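3.2 Surface cues and the sorting of cylindrical containers

The second part of the study dealt with household containers that have no handle and no flat side. Containers of this kind are common on bathroom and pantry shelves, and in the Plisarcombe survey they were the group most often returned to the wrong place after use. Participants were asked to put away 20 containers on a shelf unit with 2 levels, first with the labels facing forward and then with the containers turned at random. The shelf unit (Grabner) was the same one used in Section 3.1, and the lighting was left unchanged.

Each container was coded for main color, finish, and the presence of any band or stripe running around the body. Labels were coded separately. A band was counted as a cue only if it could be seen from every side, so printed lines that stopped at the edge of a label were excluded.

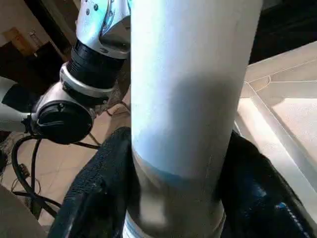
Figure 4. White cylindrical object with a thin blue stripe around its circumference.

Orientation had a clear effect on sorting time for containers whose only distinguishing mark was the label. When these were turned at random, participants usually picked them up and rotated them before choosing a shelf position. Containers with a full band were handled less. A thin stripe such as the blue one in Figure 4 takes up little of the surface, but it continues around the body and so does not depend on which side faces the user. Shading is a further factor on plain white surfaces. The grey-blue shadow across the middle of the object in Figure 4 is much broader than the stripe, and coders were instructed to record shadows of this type as lighting and to leave the color field at "white."

Agreement between the two coders was lowest for finish. Part of the difficulty lay with containers whose lower end differed in tone from the rest of the body, where one coder tended to enter a second finish and the other a second color. The coding sheet (Zustura format) was revised to allow both entries, and the affected containers were coded again before analysis.

Sorting times were capped at 60 seconds per container. Trials that reached the cap were kept in the error analysis and dropped from the timing analysis. Results by cue type are given in Section 3.3.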